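Storing fleece over summer

Wash fleece before storage. Body oils left in the pile attract insects and set as yellow marks.

1. Close zips and turn the garment inside out.
2. Wash cold on the gentle cycle. Omit fabric softener, as it coats the fibres.
3. Line dry in shade. Allow 2 days in humid weather.
4. Fold on a flat surface, keeping ribbed cuffs unstretched.
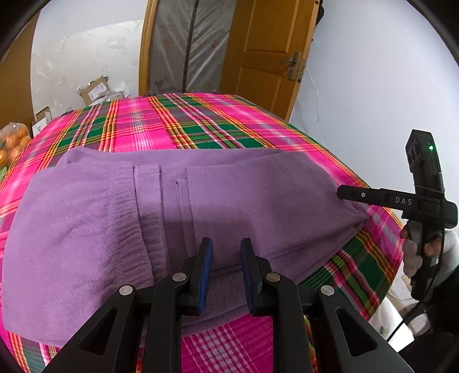
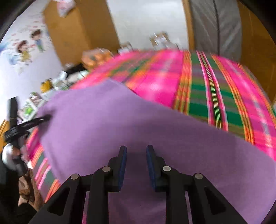

Abdelkrim Bouazza wrote in to query step 3, noting that thick cuffs in his coastal flat need 3 days, and that he checks the seams by hand before folding.

5. Pack in a cotton bag. Vacuum bags flatten the pile.
6. Label the bag and store it off the floor, away from the hot water system.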